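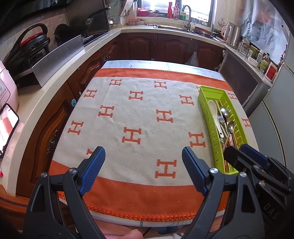 Snorkeling and Reef Trips, Handout 3: Your First Day at Vuvdale
Notes by Tineke Dierckx

Welcome back, everyone! Last week we went over masks and fins, so today we'll talk about the boat day itself, and I do tend to go on about boat days. Eat a light breakfast, something plain, and drink plenty of water the evening before as well.

The reef at Vuvdale starts about 33 yards from the beach, but we go in from the boat, in groups of 4. Stay close to your buddy — close enough to tap a shoulder — and come up whenever you feel tired.

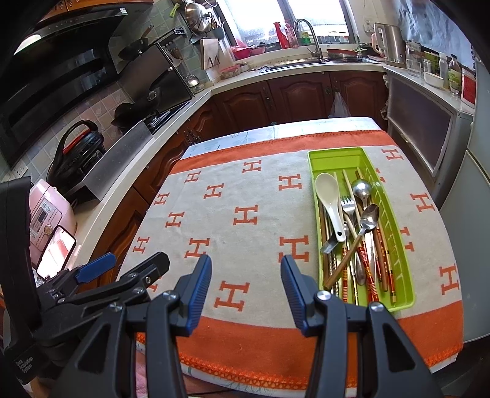 Utensils in a green tray on the kitchen table.

For August, please read Safta Avram's pages on currents and tides. They're long, but she explains slack water so nicely!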